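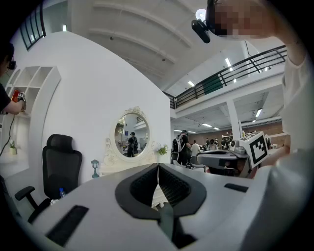 One of our readers in Wellbridge wrote to us that she will believe in household robots on the day one of them can clear a dressing table without breaking the perfume. We receive many letters like hers, so we have put the most common questions on this page.

Can a machine do my housework today?

Some of it. Vacuuming a flat floor and cutting a simple lawn are solved well enough that people buy these machines and forget them. Tidying a room is a different matter. A robot must recognise each thing, decide where it belongs and pick it up with the right force. In our own tests at Javimus it still puts things in wrong places.

Why is a gripper so much worse than my hand?

Your hand feels. When a glass begins to slip, you hold it harder before you notice. Most grippers have two fingers and little feeling, or none. They are good with boxes and bottles, and poor with cloth, bags and anything thin lying flat on a table.

How do the machines learn a chore?

Mostly from people. A person does the task with a hand-held gripper, many times, and the movements are recorded together with what the cameras see. For one simple task, for example putting a cup on a shelf, we ask for 400 repetitions. Then we move the furniture a little and begin again.

And on the shop floor?

It goes better there, as the parts are always the same. Foulkes, a packing firm we work with, gave one line to a robot arm in August. It fills trays all day, but a person still comes to it when a label is folded or a tray is bent. In the first week this happened 39 times.

Does it work faster than a person?

No. Folding one towel takes our best system three minutes – and sometimes the towel is then not folded.

Is Jastiveo a robot I can buy?

Not yet. Jastiveo is the name of our software. It runs on three different arms, and none of them is for sale to homes.

Will it be safe near children?

We do not know enough to promise this. At present we do not run an arm in a room where children are.

Can I visit and see it?

Yes, on Saturday mornings. Please write first – the room is small and we have to limit the groups.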